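Newsroom > Press Releases > Tenants' Groups

Rinwood Residents Group Reports on Jullel Open Day, Asks for Plain Numbers

GRAVPORT, November — Members of the Rinwood Residents Group attended an open day hosted by Jullel, the company that wants to place household robots in assisted living apartments here. The group thanks Jullel for the invitation. It is not ready to endorse the plan.

The visit began at 3 p.m. with a talk on chores recorded in ordinary homes. Jullel says it has 3850 hours of such recordings and will use them to teach its machine, the Bošković, to tidy drawers, fold cloths and put small items back where they belong.
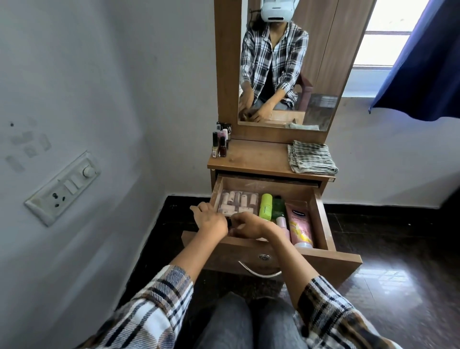
Sorting a dressing table drawer by hand, with a headset worn during the task.

The group has no quarrel with the recordings. A person can find one small bottle in a crowded drawer without much thought, and it makes sense to study how. What members wanted to see was the machine doing the same job, and on that point the afternoon was thin.

The Bošković was given 15 objects to put away. It placed 3 of them before staff stopped the run and moved on to questions. Jullel blamed the lighting. Our members live with all kinds of lighting.

Jullel also quoted a success rate from its own lab but did not say how many tries were behind it, or who cleared up after the failures. Asked what a drawer robot would cost a tenant each month, the company said pricing was still being discussed.

The group has sent Jullel a list of 29 written questions covering cost, repairs, privacy and who may watch home recordings. It has asked for a second demonstration in a lived-in Rinwood apartment — with no staff resetting the objects between runs. Answers will be posted at the Rinwood front office when they arrive.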